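When a Robot Comes to Work

Have you ever wondered what happens to an old computer when a school or an office has finished with it? Quite a lot of them go to places like Darkell, a repair and recycling workshop in Pallville, where people open them up, save the parts that can be used again and send the rest off to be melted or crushed. Last year 300 computers came through the door in one week, which is an awful lot of screws!

For a long time every bit of that work was done by hand. Then the workshop got its first robot arm, and everybody had to get used to a new sort of workmate, one that never stops for a biscuit. Its job is to help with hard drives. A hard drive is the part of a computer that remembers things, such as your drawings and your homework, and it often sits in a little plastic holder called a caddy.
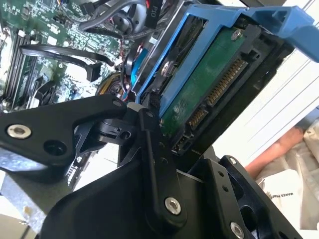 Chaiwat Sangkhawat says he was worried at first that there would be nothing left for him to do, and for the first week he kept going over to check on the arm as if it were a new puppy. Now he spends his mornings testing drives and his afternoons teaching the newer staff, and he says his wrists have stopped aching, which pleases him more than anything.

Sore wrists might sound like a small thing, but imagine pulling and twisting the same sort of part all day long, 54 times before lunch, and then doing it again tomorrow. Using machines for jobs like that is called automation (say it "aw-toe-MAY-shun"). It doesn't always make life easier, mind you. Some people have to learn a whole new job, and learning can be tiring when you are 34 and thought you had finished with lessons! Others miss the old way of doing things, and it is fair to ask what will happen to them before a robot arrives. 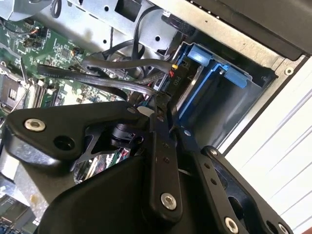
People are still much better than robots at coping with surprises. No two old computers are quite alike inside, and a person can glance at one and know what to do, while a robot needs a great deal of help. Think of cables, for a start. They bend and flop, and a bundle of black ones can sweep right across the middle of a computer, with a thick loop curling up near the top. You or I would just nudge it aside with a finger. For a robot, working out where a floppy thing will go next is a very hard puzzle indeed, so the staff at Darkell still do plenty of the fiddly work themselves.

There are new jobs too. Somebody has to show the arm what to do, somebody has to keep it clean, and somebody has to decide when it should stop. In August 4 of the staff will go on a course to learn how to mend it.

If a grown-up you know works with a robot, ask them what they did before it came and which bits of the job they would never want to give away.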